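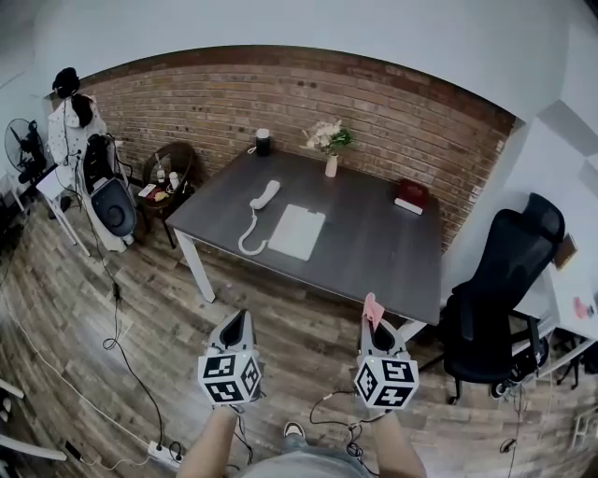 In December my doctor told me that my vitamin D was low, and I started to take one capsule every morning with my coffee. After 3 months the number had almost not changed. I called the pharmacy in Tedstead, on a white phone with a coiled cord like the one on the dark table, and the pharmacist, Mr. Salcedo, asked me only one question: what do I eat with it? I eat nothing before noon. He explained that this vitamin dissolves in fat, so it is better to take it with a real meal.

Now I take it at lunch, with eggs or fish, or some bread with olive oil. My last test was 14 points higher. I also walked more this spring, so I cannot say which of the two things helped me. My next test is in 2 months and I will write the result on this blog.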